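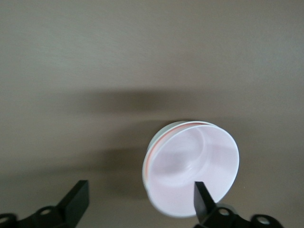 The bowl problem, continued

7 March 2018

I have been asked, by two readers and my sister, whether I ever did anything about the bowls. I did. I would like it on record that it took me most of the winter.

For those who missed the earlier installment: when I moved into the apartment on Wanham Street I owned a cabinet's worth of bowls and ate cereal out of a measuring cup, because the measuring cup was the only thing I could get out without an avalanche. There were the four heavy stoneware ones from my aunt, each the weight of a small dog. There was the glass set with lids, minus the lids. There was a soup tureen. I live alone and have never in my life said the word "tureen" to a guest.

So in January everything came out onto the floor, where it stayed for longer than I'd like to admit. I walked around it. I developed a route.

What finally got me moving was Rodrigo Lozano from upstairs, who came down to borrow a colander, looked at the floor, and asked if I was opening a store. He took the tureen. I understand it now holds onions.

The stoneware went to my cousin in Momelbridge, who has a dishwasher and forearms. The glass went in a box to the Pandey thrift shop on the corner, along with three lids I found behind the stove the next morning and had to walk over separately, feeling like a man returning a single shoe.

I kept the light ones. Pale pink, orange, a washed-out green that might be mint if you're feeling generous. They nest, they weigh nothing, and if I drop one on the tile at six in the morning the downstairs neighbors don't hear about it. They are not handsome. My sister says they look like something you'd be handed at a daycare, and she isn't wrong, but she also has a set of black matte dishes that show every fork mark and has to be in a certain mood to eat off them.

The pink one ended up on top, so the pink one gets used. I eat out of it, wash it, put it back on top, and eat out of it again. The green one lives at the back of the stack and leads a quiet life. I tried rotating them for about a week, like tires, and then forgot which one I was on.

Things that have gone into the pink bowl since January: oatmeal, popcorn, keys, a cracked egg I was keeping an eye on, leftover rice, the screws from the cabinet door (I took the door off to "get a better look" and it is still off), one lime.

I did the math on oatmeal alone. A bowl a day for five years comes to 1,825 bowls, and I have been eating oatmeal for longer than that. I don't know why I did this math. I had to sit down.

The cabinet, meanwhile, now has an entire empty shelf. I've been warned that empty shelves fill up by themselves, and I can confirm that it already contains a flashlight and a bag of rubber bands. Plirnia, the kitchen place out by the highway, sent me a coupon yesterday for a mixing bowl set. I put it on the fridge, then in the trash, then back on the fridge. It's good through May.

Next up is the mug situation. I'd rather not talk about it yet.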